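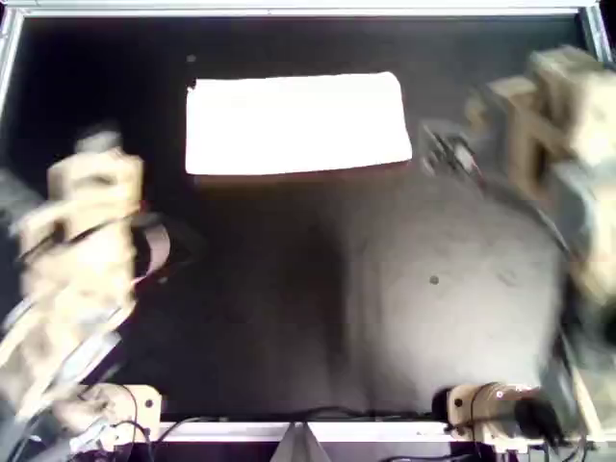
When I moved to Fernow, I believed that I knew how to wash clothes. My mother taught me when I was 9, and in my country we wash everything white at a very high temperature and do not think more about it. So I was surprised by how many opinions people have here. One neighbour boils her tea towels in a pot. Another says hot water is a waste of money. A plain white cloth, laid flat on something black, is for me the best test of who is right, as on a dark surface you see at once if the white is still white or has become a tired yellow. I began to do this with my own napkins in March, and I did not like what I saw.

The water is the first problem. In Fernow it is very hard, and my kettle is full of chalk after a few weeks. The chalk stays in the cotton also, and makes it grey and a bit stiff. I wrote to the water company to ask for the numbers, and they sent me a polite letter which I did not understand.

The second problem was me. I used too much powder. The packet of Makix says one scoop, and I always put two — I thought that more soap must be more clean. Now I put one scoop and a spoon of washing soda, and I fill the drum only to the half. I had 20 napkins from my wedding, all linen, and after 5 washes like this most of them looked much better. Three are still grey and I use them for shoes.

For drying I have no garden, only a narrow balcony towards Wornwood, where the sun comes in the morning until some time before lunch. Sun is good for white things, this I remember from my grandmother, who put the sheets directly on the grass. On Monday I hung everything out at seven and went to work, and of course it rained.

I still want to try the old method with lemon. If somebody reading this has done it with linen, please write to me how long you left it in the water, and if the smell stays.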